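Print this page | E-mail this page

Can a robot do my chores yet? Your questions, my answers

I get a lot of mail about this, and most of it boils down to the same few questions. I've been writing about chore robots for 4 years now, and I still do my own dishes, so take that as my short answer. The longer ones follow.

So can I buy one?

You can buy a vacuum, a mower and a window cleaner. If you mean something with an arm that picks up after your kids, no, not one I'd tell my sister to spend money on. The ones I've seen work at all were in labs or on shop floors, with a person close by.

Why is the vacuum so easy and the laundry so hard?

The vacuum only has to know where the floor is. A sock has no fixed shape! It can be flat, balled up, inside out or stuck to another sock, and the arm has to figure out which one it's dealing with before it grabs.

What about factories? Aren't they full of robots already?

Sure, but mostly doing one thing to one part in one spot. I spent a morning in March at Skotilwood, a small shop that packs craft kits, and the arm there was great with boxes. Then somebody handed it a bag of loose ribbon, and we all went to get coffee. Jérémie Guillot, who runs the floor, told me he'd put it down as "a good worker with a very short list."

Does practice help?

Yes, a lot, and it takes more of it than you'd think. Amirhossein Parsa at Plitix sent me the log for one tidying job, and it had 2,763 tries in it. The first 300 were mostly misses. He was happy with the last batch, but then they swapped the bin for a different one and the numbers dropped again – that part never makes it into the demo videos.

What does the robot see when it reaches for something?

Less than you'd hope, once it gets close. A lot of these arms carry a little camera at the wrist, and up close you lose the big picture and get texture and blur. Woven things are tricky in their own way, with all those little gaps letting light through.
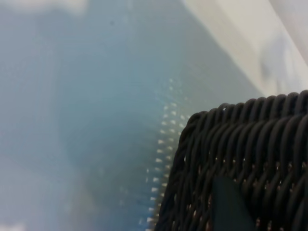
Wrist camera view: gripper fingertip in front of a black woven basket.

You or I would know it was a basket from one loop of the rim. The software may need a second camera farther back to be sure.

Which chores will come first?

My guess is moving things from one place to another: toys into a bin, cups to the counter, empty totes back on a shelf. Folding comes later. Bathrooms come last, sorry.

Are Tivanell and Sang worth waiting for?

I haven't had either one in my house, so I can't say. Ask them for 3 runs in a row with no cuts, in a room they didn't set up. If they send you that, please forward it to me, I'd love to see it!

Print this page | E-mail this page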